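4.2. La jornada de puertas abiertas

La demostración se celebró en el laboratorio de Skerkon ante 19 visitantes, la mayoría de los cuales, según el cuestionario posterior, esperaba un humanoide. Encontraron un brazo, una bandeja de plástico y vajilla de uso corriente. El guion preveía 12 agarres por el asa, sin intervención del operador, y una explicación oral de Dunstan que el público interrumpió en el segundo agarre para preguntar si el sistema también fregaba.

La cámara de muñeca se proyectó en una pantalla lateral. Habíamos supuesto que la vista general resultaría más didáctica; los asistentes la ignoraron casi por completo y siguieron la maniobra desde la pinza, como puede verse en la figura 3.

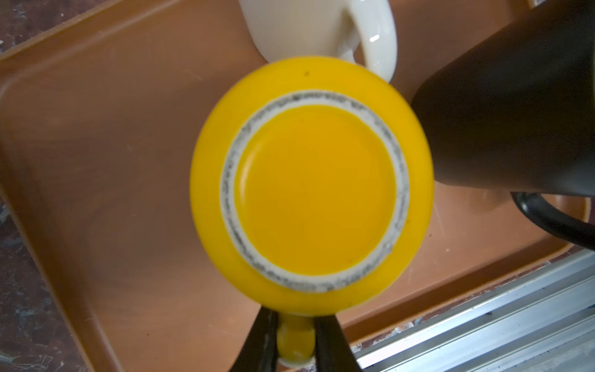
Figura 3. Agarre por el asa de una taza amarilla, con la base orientada hacia la cámara de muñeca. Detrás, una taza blanca y un recipiente oscuro con asa.

4.3. Observaciones del público

De los 19 asistentes, 13 devolvieron el cuestionario y 10 lo rellenaron entero. La pregunta sobre confianza en el sistema obtuvo respuestas favorables, con la salvedad de que varios encuestados añadieron al margen que no le prestarían su propia taza. Tamihana propuso codificar esas notas como categoría aparte, y así se hizo (véase la tabla 2).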